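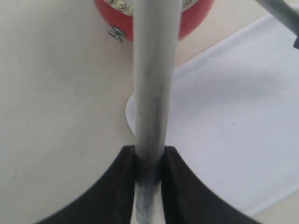 Nithin Joseph
Listenmoderation und Pflege der Messdatenablage, Standort Brolteton

Betreff: Re: [Grundwasser] Drift bei Drucksonden nach Kabeltausch

Hallo zusammen,

ich antworte gesammelt, zu dem Thema kamen auch zwei Mails an mich persönlich. Zur Erinnerung der Ausgangspunkt vom Standort Zarnville:

> Nach dem Tausch der Kabel im November zeigen die Sonden in den
> Messstellen 2 und 18 einen Versatz gegenüber der Handmessung mit
> dem Lichtlot. In der 18 läuft der Wert außerdem langsam weg, immer
> in dieselbe Richtung. Die Luftdruckkorrektur haben wir geprüft, die
> Barometerdaten sind lückenlos. Die Sonden selbst sind dieselben wie
> vorher. Kann das vom Kabel kommen, oder müssen die Geräte zur
> Kalibrierung? Und was machen wir mit den Werten, die schon in
> Destik liegen?

Die beiden Effekte sollte man trennen.

Der konstante Versatz in der 2 ist vermutlich nur eine geänderte Einhängtiefe. Ein neues Kabel hat selten exakt die Länge des alten, und die Abspannung am Messstellenkopf sitzt nach der Montage meist etwas anders. Das lässt sich mit einer Handmessung und einem neuen Bezugswert erledigen. Bitte den alten Bezugswert nicht überschreiben, sondern einen neuen mit Gültigkeitsbeginn anlegen, sonst verschiebt sich die gesamte Reihe rückwirkend.

Bei der 18 würde ich zuerst nach der Art der Sonde fragen. Bei einer Relativdrucksonde führt eine Kapillare im Kabel den Luftdruck an die Rückseite der Messzelle. Ist sie geknickt oder sitzt Kondensat darin, misst die Sonde gegen ein mehr oder weniger abgeschlossenes Volumen. Der Fehler folgt dann dem Luftdruck und der Temperatur, teils stark verzögert. Eine zusätzliche Luftdruckkorrektur ist bei diesem Sondentyp ohnehin falsch — sie wird bei Absolutdrucksonden gebraucht und nur dort. Wer beim Umbau den Typ in den Stammdaten geändert hat, bekommt genau so ein Bild.

Eine monotone Drift über Wochen passt allerdings schlecht zum Luftdruck. Dafür kommen eher infrage: ein Kabel, das sich unter Eigengewicht noch längt, eine rutschende Klemme oder doch die Messzelle. Vorgehen in dieser Reihenfolge:

1. Kabel am Kopf markieren, Lichtlotmessung, Uhrzeit auf die Minute notieren.
2. Trockenmittelpatrone ansehen, verfärbte Patrone tauschen.
3. Sonde ziehen, an der Luft auslesen, Wert nach Temperaturausgleich protokollieren.
4. Sonde wieder einhängen, Markierung kontrollieren, 200 Minuten warten, erneut loten.

Ist der Nullpunkt an der Luft unauffällig und die Markierung gewandert, liegt es an der Aufhängung. Weicht der Nullpunkt ab, geht das Gerät zur Kalibrierung. Eine Einpunktkorrektur im Feld halte ich in diesem Fall für unzulässig, weil man damit nichts über die Steigung weiß.

Zu den Daten in Destik: Die Rohwerte bleiben unverändert stehen. Der betroffene Zeitraum bekommt das Kennzeichen »unsicher«, die korrigierte Reihe wird als eigene Version abgelegt. In der 18 sind das nach meiner Abfrage 528 Einzelwerte. Eine lineare Driftkorrektur zwischen zwei Lotungen ist vertretbar, sofern die beiden Stützpunkte im Kommentarfeld stehen. Bitte keine geglätteten Werte hochladen, das ist beim Projekt Meredith passiert und war im Nachhinein nicht mehr zu entflechten.

Offen ist für mich noch, ob die neuen Kabel vor dem Einbau ausgehängt wurden. Falls jemand dazu Vergleichswerte mit und ohne Vorlast hat, bitte an die Liste und nicht nur an mich. Für die Ablage reicht eine Textdatei mit Semikolon als Trenner, Zeitstempel durchgehend in MEZ.

Grüße aus Brolteton
Nithin Joseph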